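Camargo lab starts second season on river turtles

Dirceu Camargo's group in the wildlife program has begun its second season of work on river turtles along the lower Plamero. The team wants to know how far females travel between feeding areas and the sandbars where they nest, and whether low water changes the route.

Last year the group fitted 23 adult females with small radio tags. Most stayed within 10 kilometers of the Mendonça landing until January, when the river rose and several moved into side channels that had been dry for months. Two tags stopped sending early and have been replaced.

Graduate student Emerson Arruda is handling the nest survey this season. He will check 90 marked sites on foot, starting at 5:30 a.m. – before the sand gets too hot to work on – and record clutch size, depth and shade.
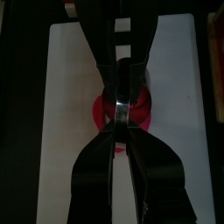 A gripper closed around a round red object.

Arruda will present early results at the Stovanmont station in the spring. The talk is open to all students, and the room seats 100. Anyone interested in helping with the nest survey should contact the lab office.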